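Nultgate Automation Notes
Workshop news, January 1, 2025

Can it tidy a table yet?

Readers of the October issue asked for fewer remarks on pallet handling and more on domestic work, so this item covers the tidying trials at our Avotiņš site. The short answer is that single moves are now dependable enough to be dull, and that whole chores are still some way off.

The task set is deliberately ordinary. A tabletop holds a handful of light objects, a container, a plate and a drawer unit. The arm is given a written instruction, such as putting the toy fruit in the drawer or clearing the plate, and is left to complete it. There is no fixed programme of positions. Objects are moved by hand between runs, and the person moving them is not the person who wrote the instruction.

Over the last quarter we logged 508 attempts. An attempt counts as a success only if the named object finishes in the named place and everything else is left where it was. Knocking a neighbouring item over is a failure, even if the object itself arrives. This rule is stricter than the one used in most demonstration videos and it lowers the score considerably.

Results by type of work:

Picking up a single object from open table. Good. Rounded shapes are taken cleanly provided the fingers approach across the narrow side. Long curved items sometimes turn in the grip and have to be set down again.

Taking an object out of a container. Fair. The walls limit how far the fingers can open, and cloudy plastic makes the contents hard to locate from the side. The planner now looks from above first and descends slowly for the last part, which costs time. Contact with the rim is the most frequent fault.

Opening and closing a drawer. Fair to poor. Pulling is acceptable. Closing is worse than expected, as the arm tends to push off centre and the drawer binds on its runners. We have tried a lower contact point and a slower push, with some gain from each.

Chains of moves. Poor. When an instruction needs a drawer opened, an object placed inside and the drawer closed again, errors in the first step are carried into the third. Stopping to check after each step helps, but a person would have finished the table and left the room.

Speed deserves a plain figure. A mixed tidying instruction takes about 200 seconds from start to finish. Teresa Dudek, who keeps the trial log, repeated the same instructions by hand at an unhurried pace and did not exceed 60 seconds on any of them. For an unattended job overnight the difference may not matter. For clearing up before tea it does.

Two software builds were compared. Flukosent plans the whole job at the outset and then carries it out. Plirnurer plans one move, looks again, and plans the next. Flukosent is quicker when nothing shifts. Plirnurer recovers better after a slip and is the one we shall keep for the drawer work. Neither copes well with an instruction that is vague about where an object should go, and "put it away" remains a reliable way to halt a run.

On the shop-floor side, the same moves carry over to kitting and returns sorting, where the containers are uniform and the drawers can be replaced by open shelving. Anyone weighing up a trial should begin there. Soft goods, wet items and anything made of glass have been left out of the household set for the present.
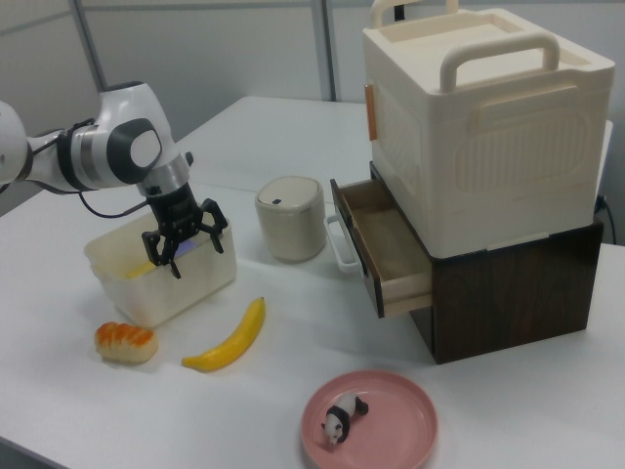
Next quarter the drawer work continues with a revised closing move, and the success rule stays as it is. Members who wish to send in task instructions should keep them to 2 sentences, name each object plainly, and say where it is to end up. Instructions are run as written, including the spelling mistakes.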